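Guides > Wardrobe and Linen > Part 2: Knitwear > Laying out and folding a jumper

2.3 Laying out and folding a jumper on the bed

Of all the jobs in this guide, folding knitwear is the one we most enjoy teaching. A jumper that has been laid out properly folds up beautifully in a minute or so, and a whole shelf of them is a lovely thing to open a cupboard on! Please read section 2.2 (Drying) first if the jumper has just been washed.

Before you start

You will need:
- a made bed, or at least one with the bottom sheet pulled tight
- a clothes brush or a bobble comb
- the folding card from the Culthorpe wardrobe pack (the stiff one, not the label card)

Take off watches and bracelets. Knitted loops catch on a clasp very easily.

CAUTION: Never fold a jumper that is still damp at the cuffs or the collar. These parts are thicker than the body and are always the last to dry. Feel them between finger and thumb.

Laying out

1. Smooth the sheet with the flat of your hand, working from the pillows down.

2. Hold the jumper by both shoulders and lower it on to the bed with the front facing up and the collar towards the pillows. Let the hem land last.

3. Straighten the collar. If it has a ribbed band, run a finger round the inside so that the band sits flat and the front dips slightly below the back.

4. Pat the body flat from the middle outwards. Pat, don't pull! Pulling at the hem gives you a long, thin jumper, and it may stay that way.

5. Do one sleeve at a time. Pick it up by the cuff, lift it clear of the bed and let it hang from the shoulder for a moment so you can see which way it has twisted. Turn the cuff until the seam runs straight underneath, then lay the sleeve out to the side.

6. Repeat with the other sleeve.

Note: On a striped jumper the stripes do half the work for you. If they run straight from hem to shoulder, or straight across, the knit is lying square. A wavy stripe means there is a fold or a bit of drag underneath it.

Folding

7. Place the folding card in the centre of the back, with its top edge just under the collar. (You will need to turn the jumper over first. Keep hold of the shoulders as you do.)

8. Fold one side in over the card, then bring its sleeve back down along the side. We call this the Bhatt fold, after the family who ran the linen room before us, and once you have it in your hands you will never want to tie the sleeves in a bundle again.

9. Do the same on the other side. The sleeves should lie next to each other and not on top of each other.

10. Bring the hem up to the collar, slide out the card and turn the jumper face up.

CAUTION: Do not hang heavy knitwear, even on padded hangers. The shoulders will stretch.

Putting away

11. Stack with the fold facing you. The Barby shelf takes 14 medium jumpers in two piles. Anything over 400 g goes at the bottom.

12. For storing over the summer, add a paper sheet between layers and write the month on the box. Ours are opened up again in December, and it always feels like meeting old friends.
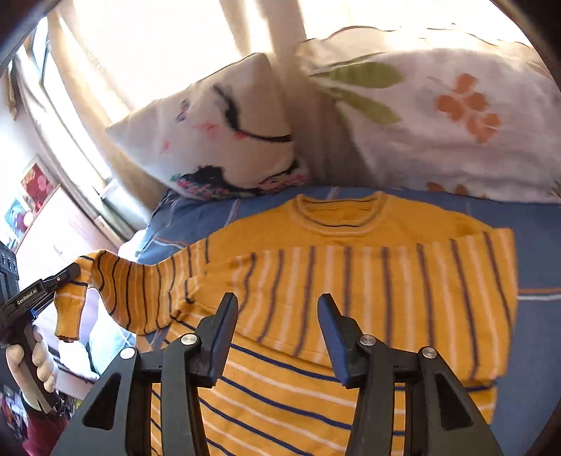 Wardrobe and Linen Team, Skastville

Step 5 with a mustard-yellow jumper on a blue sheet. The collar is up by the pillows, and one sleeve has been raised by its cuff, with a good twist in it still to be turned out. Look at the stripes too: they run up and down on the chest and across on the lower body, so you can check the knit in both directions. There are a few wrinkles where the body meets the sleeves, so go back over that part with your palm before step 7.

Section last checked 05/03/2019

Comments (3)

Zuweira Alhassan: The cuff trick is brilliant. I had always tried to untwist sleeves while they were lying down. Does it work for cardigans?

Wardrobe and Linen Team: Yes, but do up the buttons first. Cardigans are in 2.4.

knitdrawer79: Used a cereal box cut to size as I lost my card. Works a treat, though it bends a bit on chunky jumpers.

Contact the team | © Culthorpe | Back to top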